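Plulness pulls gripper arms from use after cable fault

TALAVERA, September. Plulness has told customers to stop using its small tabletop gripper arm until the wiring has been checked, after a fault at the Musonau repair shop left one arm closing its jaws without a command.

Nobody was hurt. The arm was sorting small parts at a bench shortly after 9 a.m. when it stopped, opened, and then closed again while an operator was reaching in to clear the tray. She pulled her hand back and switched off the power at the wall.

Consolacion Malabanan, who runs the Musonau shop, said the arm had given trouble twice before that morning. Both times it froze for a second or two and then went on working.

"We put it down to the software," Malabanan said. "We restarted it and kept going. I would not do that again."

The company traced the fault to the servo wiring, which on this model is run along the outside of the arm. A conductor had broken inside its insulation at a point where the wire bends each time the arm moves. With the arm in some positions the broken ends touched and the signal got through. In others it did not, and the servo went to a position it had not been sent to.
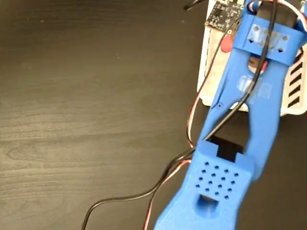 The blue gripper over the bench, with a black cable and a red and white wire running down past the jaw block.

Plulness has shipped 861 of the arms. It said 800 of them were built with the same cable as the one at Musonau, and the rest with a more flexible type that is not part of the notice. Owners can tell which they have by the serial number on the base.

The firm has received 156 replies to the notice so far. Of those, 9 reported freezing or unexpected movement. No injuries have been reported.

Tuncay Akgül, the engineer handling the checks for Plulness, said the break cannot be found by looking at the wire. Owners are being asked to unplug the arm, disconnect the servo lead at both ends and test it with a meter while bending it slowly by hand. A reading that drops out at any point means the lead has to be replaced.

"A lead can pass when it is lying straight and fail when you bend it," Akgül said. "So please do the bending part." 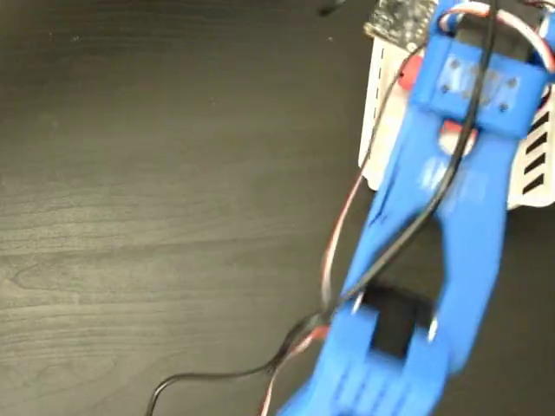

Cables cross the bracket and follow the length of the arm before dropping to the tabletop.

New leads are being sent free of charge from the company's warehouse in Fleladport. They come with two clips that hold the wire away from the joint. Plulness said a later version of the arm will have a power cutoff button on the base, something the current model lacks.

Malabanan said her shop has fitted the new lead and added a foot switch that cuts power to the bench. Operators now have to press it before they reach into the tray.

Owners who have not received the notice should contact the dealer that sold them the arm.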